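4.2 Positioning the table, lamp and power strips

Applies to the Bamside padded table and the Nyaga pleated floor lamp. Complete section 4.1 (unpacking and levelling) first.

1. Clear the floor on all sides of the table and sweep it. Grit under the feet will mark a wood floor.

2. Move the table to its final position. Leave at least 300 mm between the far edge and the wall. Lift it — do not drag it.

3. Wipe the padded top with a damp, well-wrung cloth. Leave it to dry for 45 minutes before placing anything on it.

Note: Darker patches that remain after wiping may be treated once with Filora surface cleaner. Do not scrub.

4. Stand the floor lamp on bare floor, clear of the walkway. Keep loose cables away from the pleated shade.

5. Place the power strips near the base of the table, sockets facing up. Do not plug one strip into another.

CAUTION: Switch off at the wall before connecting or moving a strip.

6. Separate the cables and run each one singly. Tie any spare length in a flat loop. Never leave a tangled bundle where people walk or stand.

7. Place brackets and other hard-footed items on the padded top last. Check that each one stands upright without rocking, and lift it off before cleaning.

8. Walk once round the table. If a cable moves underfoot, repeat step 6.

For the cable check sheet, see section 11. Section revised 23 Sep 2022 by Begoñe Sotomayor, Zumstead.
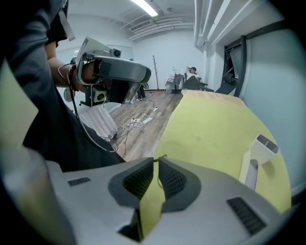
Reading time: 2 min

Room before step 6. The white cables on the floor have still to be separated, and the bracket is already on the padded top. Remove it if the surface needs another wipe, then carry on from step 4.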